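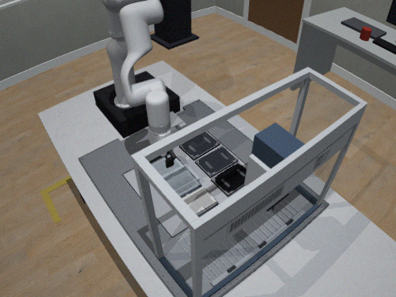 Do you need a real arm on a real bench before you can pick a gripper?
Most of the picking can be done in simulation, as long as you try the reaches you'll really use and don't trust the sim on anything that squeezes.

OK so. Two weeks of evenings on this and I owe a few of you a write up. Quick one, I have to be out the door soon.

What I'm after: an arm next to a liquid handler, moving plates and tip racks on and off the deck. Three hand options on the list. The Drolta parallel jaw, the Taltmont wide jaw, and a suction cup thing I built from parts. All three modeled, all three go on the same bare flange. The base stays put between runs, off to the left end of the frame. I kept moving it the first few nights and then couldn't compare anything with anything. Dumb. Don't do that.

Frame first. It's open on top, which sounds easy. Come in from above, grab, go back up. Except the posts and top rails are right there and every hand sticks out further than you think. The Taltmont fingers open wide enough to take a plate on the long side, great, and then the finger body hits the rail when you go for anything near the front. I got 294 planned picks out of it before I gave up on the front row. The planner finds a way around sometimes but the elbow does a big silly fold and I wouldn't want to stand near that.

Drolta is narrower. Grabs the short side. Needs less room, and I could get to the tip rack without any drama. Weak spot is the far end. There's a tall blue box down there on my deck and coming down beside it with the fingers open is tight. I ended up turning the wrist 90 degrees for that one slot, which meant a second approach pose, which meant another evening. Worth it I think.

Suction. Sigh. Looks so clean in sim. Comes straight down, no fingers, no clearance problem, every flat thing on the deck is reachable. But a tip rack is a grid of holes. You can't put a cup on holes. I knew this. I built it anyway. And plates with a raised rim want a small cup in the middle, and mine is not small. Theresia Aigner wrote to me after the last post and said to try a four cup pad with the cups out at the corners, so maybe, but thats still no good for tips. Parking it.

Controllers, because people asked. I ran everything with two, the Janevski one and Ato. Same arm, same poses, same speed limit.

Janevski: slow to set up. Config files everywhere. Once it's going the motion is smooth and it repeats. Straight line moves down into the deck are straight. It complains early if a pose is out of reach, before anything moves, and I've come to love that.

Ato: running in an evening. Nice little panel for nudging the wrist. But the straight moves bow a bit in the middle unless you add extra points, and near the rails a bit is enough. I had 578 approach runs logged with Ato and the clips into the frame were nearly all on the way down, hardly ever on the way out. No idea why. If you know, write to me.

Nataša Papadopoulos uses Ato on a bench with no frame at all and has zero complaints, so take mine with salt. Her deck is wide open. Mine's a box with posts.

Things I'd tell myself back in June:

Model the frame properly. I had it as a plain block for ages and of course everything collided with it.

Keep a standoff height above the top rails and make every single move go through it. Boring, costs time per pick, saves you the elbow thing.

Lower deck can wait. I wasted 3 evenings on reaching in through the open front and no hand I own fits in there with the wrist at a sane angle.

Grip force numbers from the sim: ignore. I set friction to what I felt like and everything held beautifully. Means nothing. Fingers and real plastic will have their own opinion and I'll find out when I have a bench.

So where I am now. Drolta hand, Janevski controller, wrist turned for the last slot. Taltmont is still the better grab when there's room, long side feels safer to me with a full plate, and if I ever move the base round to the front I'll run it again. Camera comes next. I want one on the wrist to check a plate is seated before letting go but haven't picked a mount, and anything on the wrist eats into the clearence I just spent two weeks finding.

Pose files are a mess, will clean them up and post them next time. Comments are open. Going to be late now.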